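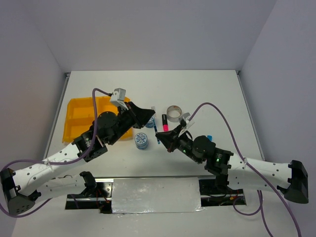
Undadberg Office Systems Group
Mailbox Migration Meeting, Minutes
24 February 2025

Present: Ayana Assefa (chair), Gemechu Endale, Telmo Cuesta, Diễm Quách (minutes)
Apologies: Hagos Gebru

1. Minutes of the January meeting

Approved with one correction. Item 4 should read "shared calendars," not "shared contacts." Diễm has fixed the copy on the group drive.

2. Progress on moving mail to Clanix

Gemechu reported that 693 mailboxes are on the migration list. The sales and purchasing departments have been moved. Accounts is next, but will not start until month-end closing is finished.

Of the mailboxes moved so far, 5 had errors in the import log. In each case the cause was an attachment over the size limit on the new server. The messages came through without the attachment. Gemechu has kept the original export files and will put the attachments in the owners' network folders. He will write to the owners himself.

Telmo asked if the size limit could be raised. Gemechu said it could, but the backup window is already tight and he would like to see how the accounts mailboxes go first. Agreed to leave the limit as it is for now.

3. Old local archives

Discussion of archive files that staff have saved on their own computers over the years. The move does not pick these up. Telmo ran a search on the Flirnarora building machines and found 63 archive files, many of them not opened in a long time. Two would not open at all. He has run the repair tool on one of them and recovered the inbox, but the sent items folder came back empty.

Ayana said staff need to be told plainly that local archives are their responsibility to report before their moving date. Diễm will add a paragraph to the notice.
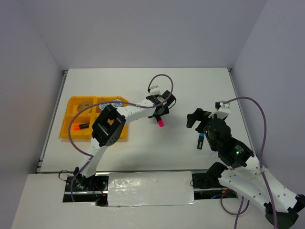

Gemechu suggested importing reported archives into a separate folder named "Old mail" so they do not get mixed with current messages. Agreed. Duplicates will not be removed at the import stage. Telmo had tested the duplicate filter on his own mailbox and it dropped several replies that had the same subject line and time stamp as other messages.

4. Calendars and contacts

Recurring appointments made in the old program show up one hour off for anyone whose time zone was never set. Telmo has a short set of steps for correcting this: set the zone in the old program, close it, reopen it, then export. It has to be done before the export. Fixing it afterward means editing each series by hand.

Contact groups come across as plain lists, and members without an email address are left out. The purchasing department noticed this with their supplier groups. Ayana asked for it to be mentioned in the notice too.

5. Support contract

The contract with Kahsay for help desk cover during the move was reviewed. Evening calls are being answered, but tickets opened by email are sitting until the next morning. Hagos had sent a note before the meeting asking that this be raised with them. Ayana will call their account manager. No change to the contract was proposed.

6. Training

Short sessions on the new program will be held in the Flirnarora building before each department moves. Purchasing staff said the part on search folders went too fast. Diễm will put that part earlier and cut the section on changing colors and fonts.

7. Other business

Telmo asked when the old mail server will be switched off. Ayana said no date will be set until accounts and the warehouse have both moved. It will stay read-only until then.

Signature templates: the legal line at the bottom is out of date. Diễm has the new wording and will send it to Gemechu.

Actions

Gemechu: attachments to network folders, write to owners
Gemechu: update signature template when wording received
Telmo: try repair tool on the second damaged archive
Telmo: time zone steps to Diễm for the notice
Diễm: revise notice to staff (archives, contact groups, time zones)
Diễm: reorder training session
Ayana: call Kahsay about email tickets

Next meeting to be called by Ayana once accounts has moved.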